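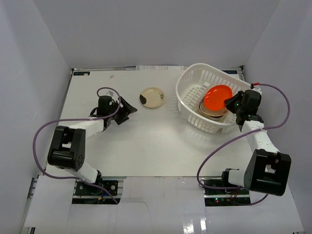 A reader of the previous version of this guide asked whether it would be better to throw away every attempt in which a plate slips, so that the system learns only from clean work. The short reply is no, and the longer one is given under "Slips and second tries" further down. The question comes up often enough that the whole page has been rewritten with it in mind.

Recording plate and basket examples on the two-arm bench
Clalleo training notes, bench work series
Revised 25/02/2021

Purpose
This page sets out how operators at the Clultdale site are to record examples for the plate and basket task. It applies to all benches with two arms fixed at the front edge. It does not cover the single-arm benches, which have their own page, or the labelling of finished recordings.

The current set holds 1,598 accepted examples. Most were made by operators who had long practice with the arms, and the set is too uniform as a result: plates start in much the same places and the basket nearly always faces the same way. New recordings should widen the set as well as add to it.

The task
An example begins with the basket on the right half of the table and at least one plate inside it. The right arm takes the top plate by its rim, lifts it clear of the basket and sets it down on the open table. The left arm may steady or move a plate that is already on the table, and otherwise keeps out of the way. The example ends when the basket is empty and both grippers are open and away from the plates.

One plate may be on the table before the start. This is a permitted starting state and should be used often. An orange plate lying over a beige one in the basket, with a further small beige plate out on the table, is a good arrangement to record, as the system has to leave the third plate alone while it deals with the other two.

Before the session
1. Wipe the table and the plates. Crumbs and small specks do no harm to the arms but should be cleared at the start of each session.
2. Check that both base plates are firm. Loose screws are reported, not tightened by the operator.
3. Move each arm by hand controls through its full reach and watch the cable. The cable should follow the arm in a wide loop and never pull tight. If it catches on the rim of the basket, stop and move the basket.
4. Open and close each gripper three times.
5. Start the Zevudlow recorder and confirm that the view from every camera is live. A frozen view is not always obvious, so pass a hand in front of each camera in turn.
6. Enter the operator code and the bench number. Do not reuse the entry from the last session.

Setting out the plates
Vary the start on purpose. Between examples, change at least two of the following: the angle of the basket, its distance from the back wall, the order of the plates inside it, the place of any plate on the table, and the side towards which a patterned plate is turned. A plate with a mark on one side looks quite different when turned, and the system needs to meet it both ways.

Stacked plates should sometimes be square on one another and sometimes offset. When the lower rim shows beyond the upper one, the gripper can easily take both. Record these cases. They are harder to drive and should be driven slowly.

Keep the basket within reach of the right gripper at all points of its rim. Nothing else is to stand on the table.

Recording an example
1. Bring both arms to the rest position with grippers open.
2. Press the start pedal and wait for the tone. Movement before the tone is lost.
3. Bring the right gripper down over the side of the basket with its fingers on either side of the rim of the top plate. Do not lean on the basket.
4. Close the gripper gently and pause for a moment. Then raise one side of the plate until it tilts free of whatever lies under it.
5. Lift until the lowest part of the plate is above the basket. Move across only then.
6. Lower the plate to the table and let go close to the surface. Dropping a plate from a height is a fault and the example will be turned down.
7. Repeat for the remaining plates, return to rest and press the pedal again.

An example should take no more than 119 seconds. The recorder closes the file at that point whether or not the work is complete, and a file closed in this way is marked as timed out. Do not hurry to avoid this. If the limit is reached often, use fewer plates.

Use of the left arm
Operators tend to forget the left arm. It should be held still with its gripper open when it has no part in the work. Small, aimless movements are copied by the system along with everything else, and earlier models trained on such recordings would wave one arm without purpose. If the left arm is needed, move it plainly towards the plate, do the work and bring it back.

Slips and second tries
If a plate slips and can be picked up again without help, carry on. Do not stop the recording and do not reset. Open the gripper, draw back a little, line up afresh and take the rim again. Mark the example "recovered" afterwards. The system meets slips in its own work, and these recordings are its only source of how to deal with them.

Stop and mark the example "failed" if a plate leaves the table, if the basket tips over, if a hand enters the workspace, or if an arm strikes a wall. Failed examples are kept in a separate folder and are not used for training.

Slips must not be staged. A slip made on purpose has a different look in the joint readings, and the check carried out by Naidoo on the July set found enough of them to have the whole batch recorded again.

Length of session and breaks
A session is 30 examples. Take a break of 15 minutes after each session, away from the bench, and log out before leaving. Operators who are tired begin to take the same path each time, which defeats the purpose of the work.

Closing the session
Return both arms to rest and switch off the arm power before reaching in for the plates. Stack the plates in the basket. Compare the recorder's total with the written log, note any difference in the remarks column, and send the files. A file that fails to send is to be left on the bench computer and reported by its number.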